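Floor work at Grirnik: the good practice gallery

Welcome, and do come in and have a look round! For those who haven't visited these pages before, Grirnik is the shared workshop where several small teams try out picking and tidying with robot arms, and this gallery goes with the revised house rules for anything that is picked up from, or put down on, the floor. Babita Bisht wrote the first set of rules on two sides of paper, which lasted us very well until the number of people using the room grew and everybody began adding their own bits in pencil. The new version came out in December, after a good many long afternoons and rather a lot of tea, and it is (I'm pleased to say) still short enough to read standing up.

I have been asked more than once why we need rules for floor work at all, when the things being lifted are so ordinary. A fair question! Table work has edges, and people respect an edge. A floor just carries on, under your feet and under everyone else's, and it is very easy to wander across a bit of it that a machine is about to use. So the rules spend most of their time on the small patch between the object and wherever it is meant to end up, and on the people who might be standing near it.

There are 12 rules in all, and I won't go through every one of them, but the one most of us quote is rule 3: one object between the fingers, a clear way to the tray, and hands well back before anything closes. Yogesh Grewal wanted it painted on the door. He was talked out of it, though I have some sympathy. 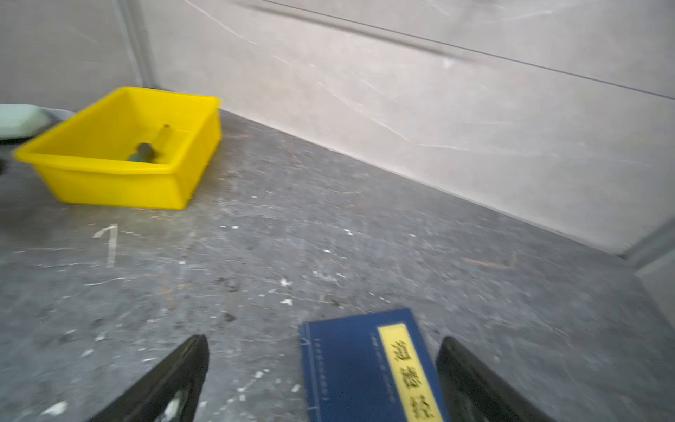
A thread-bound copy of 道德经 between the fingers, with the yellow tray further back by the wall. Books come under rule 5, soft and flat things: go slowly, and never grip by the cover alone.
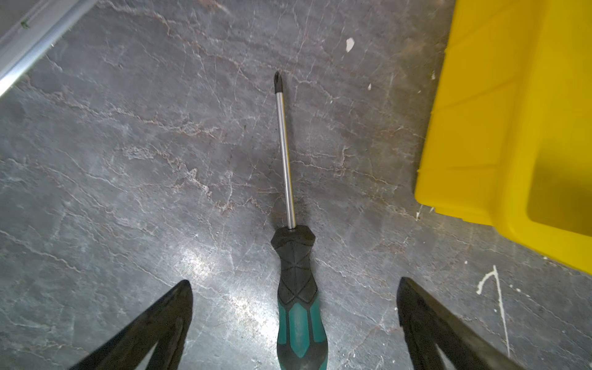 Screwdriver on the floor, fingers open on either side of the handle. Rule 6, tools with a point: take them by the handle, with the tip facing away from anyone nearby.
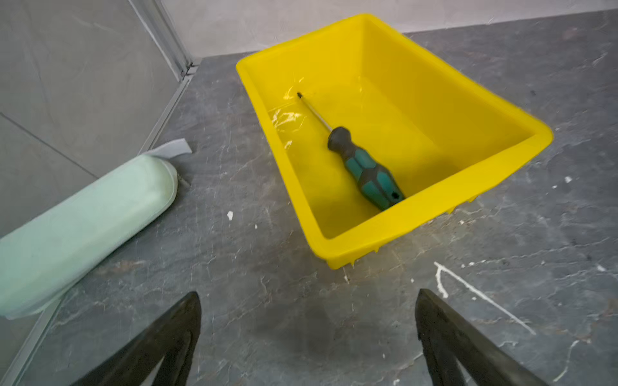 The yellow tray with a screwdriver lying in it, handle down on the tray bottom. Rule 8 asks that nothing in a tray should poke out over the rim.

Rule 8 caused more discussion than you might think. Oľga Halás, who had come over from Jedow to help us with the wording, felt that "nothing over the rim" was too strict for long things like rulers and paintbrushes, and that we would all be breaking it within the week. Sarla Dwivedi felt just as strongly that a rule with exceptions is a rule people stop reading halfway through. In the end we kept the short wording and added a line saying that if the object is too long, you need a longer tray, and you should go and get one before you start. I think both of them were reasonably happy with that, and the big trays now live on the lower shelf by the sink.

A few other points that people ask me about, in no special order.

The stop button. Whoever is watching the arm holds the stop, and holding means in the hand. It doesn't mean on the stool next to you, or in your cardigan pocket underneath your keys. If you need to put it down to sneeze or answer the telephone, pause the arm first. When you hand it to somebody else, say so out loud and wait for them to say it back, which feels a bit silly the first few times and then becomes quite a pleasant little habit.

Speed. For floor work we keep to 400 millimetres a second as the very most, and for anyone in their first month we would much prefer to see it a good deal slower. The old Cadwaladr sheet allowed the faster table setting for "light objects", and that sheet has now been withdrawn, so if you still have a copy in your drawer please do throw it away. Vikas Tomar found two of them pinned up in the back corridor as recently as last term.

Objects that slip. If something drops, leave it where it is until the arm has been paused. I know how strong the urge is to reach in and help, and I have felt it myself many times, usually over something worth less than a cup of coffee. Pause, check, pick up, step back, and write it in the log even if it seems too small to mention. The log had reached 451 entries when I last turned to the back page, and the dull ones have been by far the most useful to us, as they show which objects keep getting away from people. Round pens, mostly.

Shoes. Closed ones, please, including in summer.

Visitors are very welcome and may watch from the doorway side, and children may too if they come with a grown-up who has read the rules. The Joston group brought a lovely lively party along for the open afternoon and asked better questions than we did in all our meetings. One of them wanted to know who tells the robot off when it gets something wrong, and Sarla has promised to write an answer for the next newsletter.

Printed copies of the full rules are in the wire rack by the front desk, and there is a large-print version as well. If you spot something unclear, or you work somewhere that does this differently, please leave a note in Babita's pigeonhole with your name on it so that she can come and find you for a chat. The wording will be looked at again once the spring groups have had a proper go with it.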